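Manual do Portal Drunetti para lojas de moda
Secção 5: Publicar a página de um dirigente

O Drunetti permite anunciar nomeações, promoções e saídas airosas sem telefonar ao departamento de informática. Esta secção abrange as páginas de biografia: as que dizem quem manda na marca, desde quando, e com que adjetivos. Para os comunicados de imprensa, consulte a secção 6. Para apagar alguém do organigrama, consulte primeiro os recursos humanos.

Antes de começar

Precisa de uma conta com perfil de Editor, do texto aprovado pelo próprio biografado e de um retrato autorizado. O texto principal não pode ultrapassar 500 palavras. O campo aceita mais, mas corta o excedente ao gravar, sem aviso e sem remorso.

5.1 Criar a página

1. No menu lateral, abra Pessoas e escolha Nova biografia.
2. Escreva o nome tal como deve aparecer no site. Para Shakuntala Mathur, por exemplo, não escreva «Dra. Mathur (a nova)».
3. Selecione o cargo na lista. Se o cargo ainda não existir, crie-o em Definições > Cargos. A lista inicial traz 229, dos quais a maioria contém a palavra «global».
4. Indique o mês de início de funções. O dia é facultativo.
5. Cole o texto na caixa Percurso, com o comando Colar sem formatação.
6. Prima Gravar rascunho.

Nota: o endereço da página é gerado a partir do nome no momento da primeira gravação. Corrigir o nome mais tarde não corrige o endereço. A página de Despina Buzatu viveu uma temporada inteira em /despina-buzato, e os motores de busca ainda se lembram.

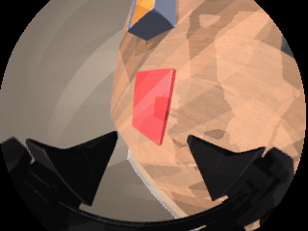
Posso publicar a biografia antes de a nomeação ser anunciada?
Pode deixá-la agendada, mas não visível. Escolha Agendar em vez de Publicar e indique a hora do comunicado; até lá, só os Editores e os Aprovadores conseguem abri-la.

5.2 Pedir a aprovação

1. Abra o rascunho e prima Enviar para aprovação.
2. Escolha até três aprovadores. O sistema aceita cinco, mas nesse caso reserve a tarde.
3. Defina o prazo de resposta. Findo o prazo, o rascunho regressa ao autor com a indicação «Sem resposta», que não equivale a um sim.
4. Quando todos tiverem aprovado, o botão Publicar passa a verde.

Cuidado: qualquer alteração posterior, vírgulas incluídas, anula as aprovações já dadas. Se Omprakash Bhatia aprovou às 10h00 e Geeta Malhotra trocou «visionário» por «experiente» às 10h05, ambos terão de aprovar outra vez.

Se a marca pertencer a um grupo, o pedido segue também para a casa-mãe. É o caso das marcas Kastum e Grigaitė, cujas biografias passam pela direção de comunicação da Wovarness. Conte com roughly nada antes do almoço.
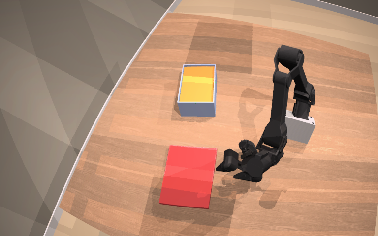 5.3 Substituir um dirigente

1. Abra a página de quem sai e altere o estado para Funções cessadas.
2. Preencha o mês de saída. Sem ele, o site apresentará dois diretores-gerais em simultâneo, situação que costuma gerar telefonemas.
3. No campo Sucessor, escolha a pessoa que entra. A biografia desta tem de estar, pelo menos, agendada.
4. Decida o destino da página antiga: Arquivar (continua acessível por ligação direta) ou Redirecionar (conduz à página do sucessor).
5. Reveja os tempos verbais. O Drunetti não passa «lidera» a «liderou».

Nota: a opção Redirecionar é cómoda, mas quem procurar Narendra Kushwaha e encontrar a fotografia de outra pessoa pode tirar conclusões. Para saídas amigáveis, recomendamos Arquivar.

5.4 Problemas frequentes

O botão Publicar continua cinzento. Falta uma aprovação ou o retrato não tem autorização associada. Passe o cursor sobre o botão para ver qual.

O cargo aparece em inglês na versão portuguesa. A tradução dos cargos faz-se em Definições > Cargos > Idiomas. Se o cargo não tiver tradução possível, deixe-o como está; acontece mais do que se pensa.

A biografia surge em último lugar na página da equipa. A ordem inicial é alfabética. Para a alterar, arraste os nomes em Pessoas > Ordenação e grave. Combine a nova ordem com os interessados antes de gravar, de preferência por escrito.

O dirigente pede para acrescentar um prémio. Use o campo Distinções, que não conta para o limite de palavras e não anula as aprovações.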